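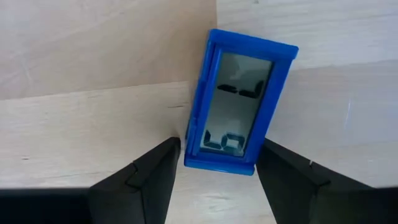 Dekker cell

The Dekker cell is a small bench-top manipulation cell built around a single arm with a two-finger parallel gripper and a wrist camera. It is used for pick, place and reorient work on light household objects. Named after the Dekker bench frame it was first bolted to. Later units use an Irano frame but kept the name.

Most of what is written about the cell concerns its upkeep. The arm itself needs little. The fingers, the wrist camera and the plywood work bin take nearly all of the service time.

Layout

The arm hangs from a crossbeam above the bin. The bin is open topped, plywood floor and walls, and is held to the bench with four corner clamps so it can be swapped in a few minutes. Bins are left unpainted. Early bins were varnished but glare off the walls upset the camera exposure, and the varnish was dropped after the first season.

The control box sits under the bench. On older units the emergency stop is on the left post, on Irano frames it is on the right, which has caused some confusion at sites running both.

Gripper and fingers

The gripper is a Vilerier electric type with matte black fingers, sold in pairs. Fingers are stepped on the body so that a replacement tip can be located by hand without a gauge. Each finger is held by two screws from the back.

Scuffs on the fingers are common and are normally left alone. A finger is replaced if it is chipped at the tip, bent, or if the two tips no longer meet evenly when closed on a strip of paper. Replacing only one of a pair is discouraged. Worn and new fingers close off center and the grasp drifts toward the worn side.

After any finger change the gripper is homed, opened fully, closed on nothing, and opened again. The open width is then read off the controller and written in the cell log. If the reading differs from the last one the homing is repeated before anything else is touched.

Wrist camera

The camera is fixed to the gripper body and looks down along the fingers. Both fingertips should be in view at full open. If only one shows, the bracket has been knocked. This happens mostly in the bin corners, where the wrist comes in close to two walls at once.

The lens is wiped with a dry cloth. No solvent, the window is plastic and clouds. Cable is checked at the same time, particularly the loop behind the wrist joint, which is the first place the jacket cracks. Clorkitz supplies a longer cable with a softer jacket and most sites have switched over.

Calibration

Hand-eye calibration is done with a printed board laid flat on the bin floor. The standard routine takes 29 poses. Fewer will run but the result is poor near the walls. The routine is repeated whenever the bracket, the camera or the fingers have been off, and after any hard collision even if nothing looks moved.

A corner check follows. A small rigid object such as a plastic digital clock is stood in the inside corner of the bin, slightly tilted, and the arm is brought down with fingers open on either side of it. The operator looks for clearence between the fingers and both walls. Then the grasp is run at low speed. Failures here usually mean the bin has shifted under its clamps, less often a bad calibration.

Service intervals

Fingers inspected every 1000 grasps, or sooner after a collision. Camera cable every second finger inspection. Bin clamps retorqued when the bin is swapped. Joint brakes tested in March at most sites, along with the yearly backup of the controller settings.

The longest recorded run on one pair of fingers is almost 322 hours. That pair was then withdrawn for uneven closing, no visible damage.

Common faults

Gripper reports closed but object slips. Dust on the tips, or the force setting was lost after a power cut. Wipe, then reload settings.

Image freezes when the wrist turns. Cable. Swap it, do not tape it.

Arm stops short of the floor. Wrong bin height stored. The Irano bin is 56 mm deeper then the older Dekker one and the value has to be entered by hand.

Homing fails twice in a row. Check for splinters in the finger slide before opening the gripper body. Plywood bins shed along the top edge, sanding helps.

See also

Parallel gripper
Hand-eye calibration
Vilerier finger sets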